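Capítulo 7
El color que no se va: introducción a los tintes y las fibras 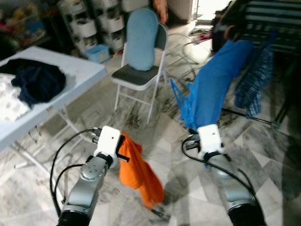
Pensemos en una prenda naranja cualquiera, de esas que llevan años en el armario. La hemos lavado, la hemos tendido al sol, la hemos metido en la maleta hecha una bola, y sigue siendo naranja. ¡Qué cosa tan rara, si uno se para a pensarlo! Una mancha de zumo de zanahoria en el mantel se va casi entera con jabón y paciencia, y en cambio el color de una tela bien teñida aguanta lavado tras lavado. Las dos cosas son pigmentos sobre fibra. ¿Dónde está la diferencia?

De esa pregunta sale todo el capítulo. Para contestarla necesitaremos un poco de química (los enlaces del capítulo 4, que conviene repasar antes de seguir), un poco de historia y bastante curiosidad por los cubos de agua sucia.

7.1 Teñir y pintar

Cuando pintamos una pared, el color se queda encima, en una capa que se puede rascar con la uña. Un tinte trabaja de otra manera: sus moléculas viajan disueltas en el agua, se meten entre las cadenas que forman la fibra y allí se quedan sujetas. A veces las sujeta una atracción débil, a veces un enlace covalente en toda regla, y de eso depende que una camiseta destiña en el primer lavado o que nos dure media vida.

Cada fibra tiene sus gustos. La lana y la seda son proteínas, con grupos cargados que atraen a los colorantes ácidos con una facilidad estupenda. El algodón es celulosa, lleno de grupos hidroxilo, y pide colorantes directos o reactivos. El poliéster repele el agua y hay que convencerlo con calor y con colorantes dispersos, de partículas finísimas. Por eso una tela de mezcla puede salir del mismo baño con dos tonos distintos — un disgusto para el tintorero y una maravilla para quien quiere entender lo que ha pasado.

7.2 Una historia de raíces, insectos y casualidades

Durante siglos el color vino de lo que había a mano. La raíz de la rubia daba rojos y anaranjados; la gualda, amarillos; las hojas del índigo, un azul que al sacar la tela del baño parece verdoso y que solo aparece cuando el aire hace su parte. Verlo por primera vez es inolvidable, y en la práctica 7.B lo veremos con nuestros propios ojos.

El gran aliado de aquellos talleres era el mordiente, una sal metálica (casi siempre alumbre) que hace de puente entre la fibra y el colorante. Cambiando el mordiente cambia el color: la misma rubia que da rojo con alumbre se vuelve parda o violácea con hierro. La tintorera Etelka Medve, en cuyo taller de Prurnurov preparamos varias de las prácticas, guarda un cuaderno con 512 muestras de lana obtenidas combinando plantas y mordientes. Se lo heredó su maestro, Miklós Boros, que anotaba junto a cada mechón el mes de la recolección. Las muestras de junio son las más vivas, y volveremos a ellas en el apartado 7.5.

En 1856 un estudiante inglés de dieciocho años que intentaba fabricar quinina obtuvo un residuo oscuro que teñía la seda de malva. Con él empezó la industria de los colorantes sintéticos, y buena parte de la química orgánica creció a su sombra.

7.3 Lo que conviene tener preparado

Para las prácticas de este capítulo hacen falta:

Retales blancos de algodón, lana y poliéster, lavados y sin apresto
Alumbre de potasio
Una olla esmaltada que no se vaya a usar para cocinar
Cáscaras secas de cebolla amarilla
Termómetro, guantes y una balanza que aprecie 2 gramos

Antes de empezar, piensa y anota
Corta un trozo de cada retal y guárdalo sin teñir. Escribe en tu cuaderno cuál crees que tomará más color en el baño de cebolla y cuál menos, y explica por qué apoyándote en la estructura de cada fibra. Compara tu predicción con la de un compañero antes de encender el fuego.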